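The Second Life of the Butcher-Block Table

The first thing most people ask at the Gekau sawmill is whether the boards are for sale. They are not. The mill stopped selling loose lumber in 2000 and has turned out glued tabletops ever since, in beech, maple and birch, in a range of standard lengths and one depth that the shop calls the kitchen cut.

A butcher-block top is a simple object. Narrow strips of hardwood are planed, coated with glue along their long faces and squeezed together in a clamp until the glue sets. The panel is flattened, trimmed and sanded. There is no veneer to peel and no core to swell. If the surface gets ugly, it can be sanded down and used again, and a thick top can go through that many times before it gets too thin.

That is the reason old ones keep turning up. In the port town of Reva, two hours down the valley from the mill, a secondhand dealer on the canal road keeps a wall of them stacked on edge. They come out of school kitchens, bakeries, sewing shops and print rooms. Some still have the screw holes from a vise. One, when I visited in July, had a row of shallow cuts along the front edge where somebody had sliced the same thing in the same place for years.

The dealer sells them to everyone. Restaurants want them for counters. Couples buy them for a first kitchen and then find out what they weigh. A good share goes to workshops and offices, where a tabletop is just a flat place to put things, and where a steel bench would be colder to lean on and louder to drop a tool on.

Weight is the main complaint. A long maple top takes two people to lift and three to get around a stair landing. The mill ships its tops with cardboard corners and a printed sheet telling the buyer to store them flat, with spacers underneath so air can reach both sides. Most buyers lean them against a wall in a warm room for a month while they finish painting. Then they call to say the top has cupped.

Cupping is the word for what happens when one face dries faster than the other. The dry face shrinks, the damp face does not, and the panel curls like a slice of old bread. A mild case will often correct itself if the top is turned over and left alone. A bad one needs to be clamped flat or ripped into strips and glued up again, and few people will pay for that.

The fix is cheap if it is done early. Both faces need the same finish, including the underside that will never be seen. The people at Gekau repeat this to every customer. They estimate that most of the warped tops they are asked to look at have three coats of oil on top and bare wood below.

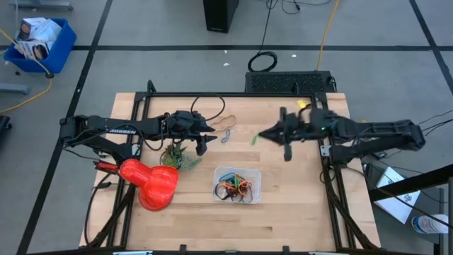 CARE AND REPAIR

Finishes are where owners disagree most. Mineral oil is the old standard for anything that touches food. It goes on with a rag, soaks in, and has to be renewed often, every few weeks at first and then a few times a year. It never really hardens. A glass of water left overnight will still leave a ring, but the ring can be rubbed out with fine sandpaper and more oil in less time than it takes to make coffee.

Hardening oils, such as tung and linseed, take more patience. Each coat has to cure before the next one goes on, and in a cold garage that can mean days. The result is tougher and a little darker. Rags soaked in linseed oil can heat up by themselves and catch fire, so they should be laid flat outdoors to dry or kept underwater in a closed metal can. The warning is printed on every tin and is widely ignored.

Film finishes like varnish and polyurethane sit on top of the wood. They suit desks and workbenches that see coffee cups and pencils but no knives. Once a film is scratched through, water gets under it and the wood turns gray, and there is no spot repair that looks right. The whole surface has to come off.

The Flonari workshop, a small repair business behind the Reva bus depot, does little else. Its owners took over an old laundry building and put in a wide-belt sander that can take a kitchen counter in one pass. Before anything goes through, each top is checked with a metal detector for screws and staples. A single missed staple will ruin a sanding belt, and the shop charges the customer for it.

A typical job takes four days. On the first, the old finish is scraped off by hand, because wax and oil clog the belts. On the second the top is run through the sander, coarse grit and then fine, and any open joints are cleaned out and glued. It rests for a day. The last day is for oil, both faces and all four edges, with extra on the end grain.

End grain is the part that drinks. Wood takes in water through its cut ends many times faster than through its face, and the ends are where splits begin. In a kitchen, the spot to watch is the cutout for the sink. I was shown a counter that looked fine from above and had gone soft and black all the way around the sink opening. The installer had sealed the top and skipped the raw edge inside the hole. The owners had saved perhaps ten minutes of work.

Stains can be lighter trouble than they look. The black marks left by a wet can or a cast-iron pan are a reaction between iron and the tannins in the wood, strongest in oak and walnut and weaker in maple. Oxalic acid, sold as wood bleach, will usually lift them. Lemon juice and salt will lift the faint ones. Burn marks have to be sanded, and a deep burn is often best left where it is.

WHAT THEY COST

A new top in the kitchen cut from Gekau was listed at 2395 on the sheet I was given, before delivery. At the canal road, used tops of the same size go for a quarter of that, and the ones with vise holes for less. Refinishing adds to the bill, and so does the van. Even so, a buyer who is willing to sand is likely to come out well ahead.

Prices for the used ones have gone up. The dealer puts this down to cafes, which began asking for worn wood a few years ago and have not stopped. He now gets calls from buyers who want the knife marks left in. Before that, a scarred top was something he cut up for shelves.

There is also a trade in offcuts. The pieces removed for sinks and stoves used to go into the mill's boiler. Now they are squared up and sold as cutting boards through Mbwambo, a housewares store with two branches in Reva, and the store would take more if it could get them. The mill can only supply as many as it has holes to cut.

Anyone shopping for a used top should bring a straightedge and a flashlight. Lay the straightedge across the width, not the length, and look for light under the middle. Check the underside for dark patches, which mean water has been sitting there. Press a thumbnail into the wood near any cutout. Look at the glue lines, too. A joint that has opened at the end by the width of a sheet of paper can be repaired. One that runs open halfway down the panel is telling you the glue has given up, and the rest of the joints are the same age.

Smell it as well. Old bakery tops smell of butter and never quite stop. Tops from fish kitchens are the cheapest on the wall, and the dealer keeps those nearest the door.

Fastening is the last place where things go wrong. A solid top gets wider in humid months and narrower when the heating is on, and it has to be allowed to move. Screws through tight round holes will hold it in place until the wood splits. Slotted holes with a washer, or the small metal clips that furniture makers use, let it slide. The front edge can be fixed firmly and the back left free, so that the movement goes toward the wall.

At Gekau a bag of those clips comes with every top, taped to the underside. The shop in Reva says that when the old counters come in for sanding, the bag is quite often still there, with the tape gone yellow and the clips inside.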